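Last Ferry to Purves

Leonor had the keys in her teeth. Bag on one shoulder, the other bag nowhere. The 5 o'clock was the last boat on a Tuesday in October and if she missed it Jessie would sell the house without her, she really would, she'd said so on the phone and Jessie Pollock did not say things for fun.

Down the hill. Past the servo, past the bakery with its chairs up. Wind off the harbour, the whole of Gosulport smelling of diesel and weed.

"You right, love?" A man with a dog.

No. "Yep!"

She'd left it too late, same as always. Same as Mum's birthday, same as the hospital. Spent half the arvo on the washing of all things, standing there with the basket like the washing mattered. Mum's green one, the one she wore for the garden. Couldn't leave it. Couldn't pack it either.

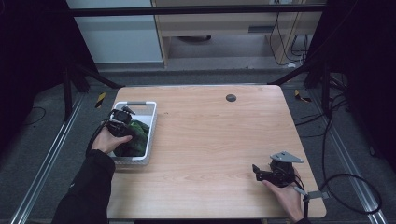 A bit of green in the white basket.

So she'd stood. Then looked at the clock and ran.

The Besa was still in. Ramp down, one ute crawling on, the deckhand already fiddling with the chain. Leonor yelled something, not a word. He looked up. He waited, bless him, he waited, and she went up the ramp with her thongs slapping and her heart going like mad.

"Seventy-six steps from the road," he said. "I count people down them. You were quick."

She couldn't answer. Found a seat inside by the urn and put her head on teh table.
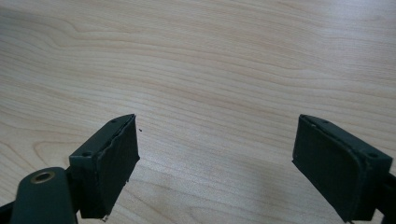

Engine. That long shudder through the floor, then the town sliding off backwards. She'd done this crossing every weekend as a kid, her and Jessie, cousins but nobody on the island bothered with the difference. Three hot chips each and the rest for the gulls. Jessie always cheated.

Phone. One bar.

ON THE BOAT, she typed. DONT SIGN.

Nothing. Then nothing. Herkska Light came up on the left, white and stumpy, and the bar went with it.

What would she even say? It leaks, it's got possums, neither of us can afford the rates. All true. Jessie had the numbers and Leonor had what, a feeling? A lemon tree?

She practised anyway. Lips moving. A little boy across the aisle stared and she stared back untill he hid in his mother's coat.

Purves jetty, nearly dark. One figure under the lamp, hands up her sleeves, hopping from foot to foot. Three envelopes under her arm, the big kind.

Leonor was first off.

"You came," said Jessie.

"Did you sign?"

"Where's your other bag?"

"Jess. Did you sign it?"

Jessie held out the envelopes. Still stuck down, all of them. Her nose was running from the cold and she wiped it on her wrist.

"I couldn't find a pen," she said. "Come on, I've got the heater on."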